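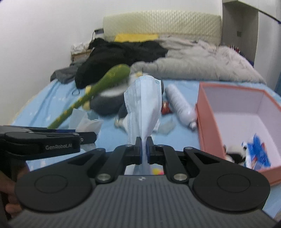 4.2 Finding the grasp moment in bedroom tidying clips

The first job of Skaltach is to decide when a grasp begins and when it ends. For rigid things this is close to a solved problem: the jaw gap shrinks, stops at the width of the object, and stays there. Thin, soft things break that rule completely, and they are the reason we had so much fun with this part of the work! A jaw gap near zero can mean that the fingers closed on nothing, or that they hold one edge of a face mask, as in Figure 2, where the mask rises from the blue finger pads in a tall crumpled fold. The gap signal alone can't tell these two cases apart.

We therefore feed the labeler two streams. One is the jaw gap, smoothed with a short median filter. The other is a small feature patch cropped just beyond the fingertips, in camera coordinates. Anything firmly held moves with the gripper, so its patch stays nearly still while the bedding behind it slides past. We compare motion in the patch with motion in the rest of the view, and the ratio turns out to be a lovely signal: it's cheap to compute, and it needs no object detector and no list of known objects. The bedroom clips are a good test for it, with plush toys, a bottle and a blanket all sharing the same bed (Figure 2). The light blue sheet is also close in color to the mask, so a color cue is of little help.

The hard case is a second gripper working nearby. It brings its own motion into the view, and fast-moving objects blur. Ruben Segers suggested masking each gripper body before the background motion is estimated, and this one change removed most of the false releases we had been chasing since November.

We ran the labeler on 2,236 clips from the Millby set, of which 1,071 contain at least one thin or soft object. It left 109 clips unresolved, and these went to manual review in the Bakker tool. Most of them share one pattern: the gripper holds still after closing, so neither stream carries much information. We keep such clips in the set with an "unsure" flag and let the policy loss skip the flagged steps. Section 4.3 describes how the same flag is used by the Miltton planner when it picks a regrasp point.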